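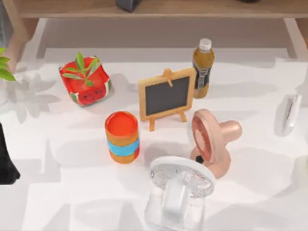
Gramholm zine meeting, Monday, 7 p.m.

There: me (Maarja Lepik, taking notes again), Vlastimil Dvořáček, Bohumila Malý, Žofie Hrubý. Ludmila Zeman came in at twenty past with a bag of plums, so everything before the plums she's reading for the first time now. Hi, Ludmila!

Last time's minutes
Bohumila wants it on record that she did not call the crossword "unsolvable." She called it "mean." Fixed. Otherwise fine.

July issue
We printed 262 copies and there are 17 left, all in Žofie's hallway. I think that's great, and I said so a few times. Vlastimil thinks we should hold on to five for the archive (the archive is a shoebox, but a good one) and leave the rest at the Pleko record shop next to the register. Agreed. Žofie drops them off.

The band interview got the most mail by far, mostly on account of the bit where Kotex's drummer ranks soups. We had two letters from people who were upset on behalf of lentil. Both go in the next issue, trimmed a little. The longer one is 870 words and I love it, but come on.

Next interview
We talked about who to do next and it took forever. Bohumila has been in touch with the puppet theater people, who are happy to talk but want to see the questions first. Vlastimil doesn't like sending questions ahead — he says you get answers that sound like a brochure. Žofie said her aunt would also like to see the questions first and her aunt is the most interesting person she knows. We ended up voting: send them the topics but keep the questions to ourselves. Three for, Vlastimil against, Ludmila eating a plum.

Topics so far: first job, worst show, something you believed as a kid for way too long, a smell you can't stand. Ludmila wants to add "what would you steal from a museum." I'm for it. Bohumila will write to them this week. 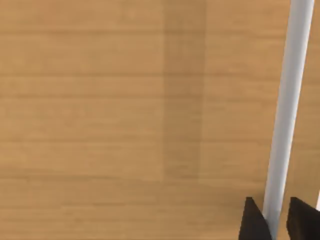
Wood grain, close up

The "Small Regrets" page
We're keeping it! There was a moment where it looked like we'd drop it for a recipe, and I got a bit loud, sorry. Everyone has to bring one regret of their own to the next meeting, under a hundred words, no breakups. Vlastimil already has his (a trombone he sold) and read it to us. It's really good and he should cut the last line. He says he won't.

Horoscopes
Žofie is tired of writing them and would like somebody else to take over. Ludmila offered, on the condition that she can invent a thirteenth sign. We said yes before asking what it was. It's the Ladder.

Column by Chan
Still no text. Bohumila called and left a message. If there's nothing by the next meeting we run the puzzle page across both sides and save the column for later. I'd be sad about it, the last one about night buses was my favorite thing we've ever printed.

Layout
Bigger type on the letters page, please, we've been asked and the people asking are right. Vlastimil will try it at one size up and bring a test page. Page 2 stays as it is, and the ink stain on the cover of the July issue is staying in the logo, since three of us like it and Bohumila gave up.

To do
Žofie: leftover copies to Pleko
Bohumila: puppet theater, Chan
Vlastimil: test page, trombone
Ludmila: horoscopes, including Ladder
Me: trim the lentil letter, type this up

We stopped at ten to nine. Next meeting same place, same time, and Žofie is bringing the stapler back.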